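Play Kitchen and Pretend Food

Flellside Toys > Role play > Kitchen and food

The Tumis Kitchen Table Collection

Product no. 781
Suitable from three years
In stock

If I had to keep only one corner of the shop, it would be this one. Play food is where children start telling stories out loud, and they do it with such seriousness! A bowl gets stirred for ten minutes, somebody is told to wait because it is too hot, and then the whole dinner is tipped out and begun again. We have stocked a good many kitchen sets over the years and the Tumis is the one I keep going back to, mostly because the pieces are plain, a sensible size and pleasant to look at when they are left out (and they will be left out).

The collection comes as separate pieces, so you can begin with a colander and a couple of fruits and add to it as birthdays come along. There is also a boxed starter selection, described further down, for anyone who would like it all in one go.

What makes it good to play with

The dishes and the food are made to go together. Things sit in the bowls without rolling straight out, and the plates are flat enough for small children to carry across a room with something on top. Everything is big enough to find again under a sofa. The colours are kept simple too, mostly one to a piece, which helps the younger ones when you ask for the blue bowl or the green one. 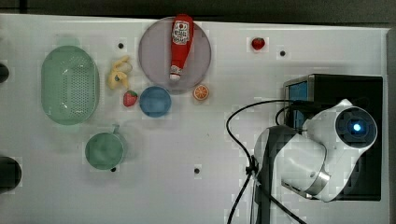 Colanders are the piece people leave until last, and I always try to talk them into having one from the start. Children love holes! They look through them, they drain pretend pasta, they post bits of paper in and shake them out again over the carpet. We stock an oval one in light green, with a flat bottom full of small round holes and a raised rim, and it doubles nicely as a fruit basket when the cooking is done. It looks very fresh next to the yellow banana and the red strawberries, which is how I would start a set for a two-child household – something to wash, something to wash it in, and a blue bowl to serve it up.

The fruit

Strawberries, bananas and orange slices are the three we sell most of. The strawberry has light seed dots and a green cap, and it is always the first thing to be picked up from the shop table. Buy two if there are two children. I say this as someone who has stood between a pair of cousins and a single strawberry.

The orange comes as a round slice with the segments showing, and I like it better than a whole orange for this kind of play. It can be a garnish, a wheel, a biscuit or a slice of pizza, depending on who is in charge. It is thin enough to slip into a pocket, so do check before the wash goes on.

The banana is a great favourite with the smallest customers, who answer it like a telephone within seconds. My own nephew held up the whole of tea one evening because he was on a call.

Bowls, plates and pots

The round blue bowl is shallow and has a good rim to hold on to. It is the right size for mixing in with a child's wooden spoon and it stacks well with its neighbours. The round plate in mauve-pink is properly flat, with a slightly darker rim, and takes a full pretend meal without any squashing up.

Pots we sell singly. A pot needs to be open and easy to see into, because half the fun is dropping things in and peering at them. Lids are nice but they do wander off, and I have stopped recommending them for playgroups.

You can mix these freely with pieces from other makers. The Boychuk wooden vegetables that we keep on the next shelf look lovely with them, and the sizes are close enough that a carrot and a banana can share a plate without one of them looking silly.

The ketchup bottle

It gets a paragraph to itself because customers ask for it by name. A red bottle with a white cap and a label, nothing more complicated than that, and it transforms a play kitchen into a café. Children who wouldn't look twice at a plate of vegetables will happily spend a morning putting sauce on them. It has no moving parts and nothing inside, so the only mess is in the imagination, along with the noises. You will hear a lot of the noises.

Choosing a table

A play kitchen with knobs and an oven door is a grand thing, but you don't need one for this collection. A low table with a clear top does the job beautifully, and I have a soft spot for a white one. The colours stand out, spilled bits are easy to spot and children can lay out a whole meal and see it all at once. Leave one long side free so that somebody can be the customer.

The Darkis low table is the one we sell alongside. It is 60 cm deep, the corners are rounded, and the legs unscrew if you need to slide it behind a wardrobe when visitors come. It takes an adult and a child at opposite sides without their knees meeting. We will show you how the legs come off if you call in.

Carpet underneath is kinder on dropped pots, and kinder on the ears. On a hard floor, try a thin rug.

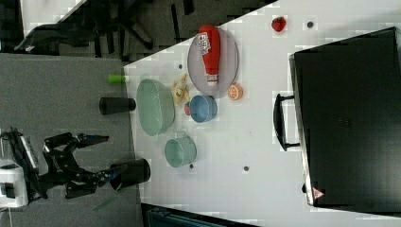 Can I buy one extra piece later if something goes missing?
All the food and dishes are sold singly as well as in the starter box, and we keep spare strawberries and orange slices behind the counter. Tell us which piece you need and we will post it in a padded envelope. Colours can vary a shade between batches, so send us a photo if an exact match matters to you.

Looking after it

Wipe the pieces with a soft damp cloth and a drop of washing-up liquid, then dry them with a tea towel. Please don't put them in the dishwasher or the microwave. If a label begins to lift at the corner, press it down with a fingertip while it is still a small lift, and leave it overnight before anyone serves dinner.

In a nursery or waiting room, where a set passes through a lot of hands, a wipe at the end of each day keeps it looking cheerful. Store everything in a shallow tray. Deep boxes mean the small fruit sinks to the bottom, and then the whole lot comes out on the floor every time somebody wants a strawberry.

Check the pieces now and then for cracks or sharp edges, and retire anything that has had enough. These are toys for pretend meals, so keep real food and drink for real plates.

A few games to start with

Most children need no help at all. For a rainy afternoon, or a shy visitor, these have gone down well with us:

Shop and café. One child keeps the fruit at one end of the table, the other runs the kitchen at the other. Orders must be fetched before they can be cooked.

What's gone? Lay out a few pieces on a plate, let everyone have a good look, cover them with a tea towel and take one away. Grown-ups are surprisingly bad at it.

Wash and sort. Everything goes into the colander for a pretend rinse, then fruit to one dish and everything else to another. Good for the very young, and it has the happy side effect of getting things halfway to tidied.

Breakfast in bed. Needs a steady plate and a patient parent. Stay lying down as long as you can.

The starter box

In the box you get a colander, a bowl, a round plate, a pot, a banana, an orange slice, two strawberries and a ketchup bottle. It comes in a plain cardboard carton, 39 cm along its longest side, with a rope handle, and the carton makes a perfectly good shop counter once it has been emptied and turned over.

Price: £30 for the starter box. Single pieces are priced on the shelf and on the order form.

Delivery and returns

We post from the shop and orders usually go out the next working day. You can also collect, and please do if you are nearby – there is a table set up for trying things, and you are welcome to let the children have a proper go while you choose.

Returns are fine within 60 days if the pieces are clean and undamaged. You don't need the original carton. Pop a note in with your name and order number so that we know whose banana it is.

What customers have told us

"Bought the colander on its own as a stocking filler and ended up back for the rest. It has been a hat, a drum and a boat, and once or twice a colander."

"We use two boxes in our reception area. The blue bowls are fought over so I would order an extra one next time."

"Nice and simple. I was glad there were no batteries. My daughter has made me almost 30 orange teas this week and I have drunk every one."

"The plate is larger than I expected, which suited us. The pot could do with a bigger handle for my son's hands, but he manages."

Questions about the collection

Write to Ghislain Ouellet at the Flellside shop, or ask at the counter. I know these pieces very well by now and am always glad to talk about them, particularly the colander.

Page last updated 10/14/19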